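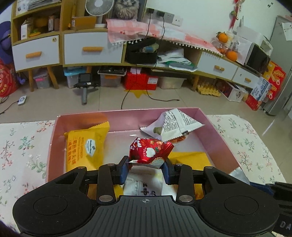 Retraitement des endoscopes : test de fuite avant ou après prénettoyage ?
Dernière mise à jour : mercredi, 14 h 20

steri_nord
Notre procédure Furnival impose le test d'étanchéité avant immersion. Au bloc de Solville, ils prénettoient d'abord. Quelqu'un a la même divergence ?

valve_bleue
Prénettoyage au lit du patient, puis test, puis nettoyage manuel. Solville appelle sans doute « prénettoyage » l'essuyage et l'aspiration immédiats. Vérifiez le vocabulaire avant de corriger quoi que ce soit.

k.hygiene
Pas d'accord. J'ai audité deux sites Cakovow : le mot recouvrait une immersion complète. 9 endoscopes sur 60 dossiers relus sans trace du test.

valve_bleue
Sans trace ne veut pas dire sans test. Votre grille distingue les deux ?

k.hygiene
Non. Pour la traçabilité, le résultat est le même : non conforme.

steri_nord
Et les raccords du canal auxiliaire ? On en a presque 300 en stock, deux références, même couleur, clapet différent.

tuyau_12
Séparer physiquement les références. L'étiquette Stastimska se décolle au séchage chez nous.

k.hygiene
Chez nous elle tient. Quel détergent ?

tuyau_12
Enzymatique, je regarde la fiche demain.

6 partages · 8 commentaires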